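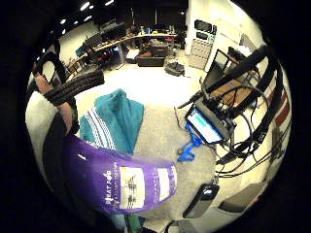 *Heat pad package and striped teal towel on the table.*

# Kelton soft goods set

Notes on the household textiles and small comfort items in the Kelton set. Maintained by Odair Prado. Last edited 24 Oct 2018.

## What is covered

- towels and blankets, folded or bunched
- heat pads, in or out of the package
- loose straps and cords

The set has 3,040 entries, of which 1,325 involve a towel or blanket. Heat pads appear in about 100.

## Labels

Use `teal` for the blue-green cloth, never `green` or `blue`. Striped bands are tagged separately with `band`, whatever the color of the stripes. Anything spread out gets `flat`, and anything gathered up gets `bunched`. If a cloth is over someone's lap, add `lap`. 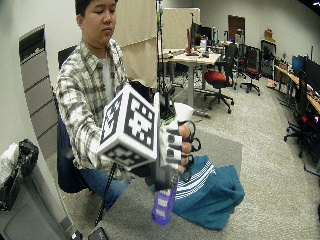

Entries from before the Brutia merge used `throw` for both towels and blankets. Most have been fixed. When the size is hard to judge, use `cloth` and leave the size field blank.

## Known problems

- `heat_pad` and `heating_pad` both exist. Keep the first.
- Folded edges are sometimes tagged as a second item.
- The Seixas list has no `band` tag yet. Planned for December.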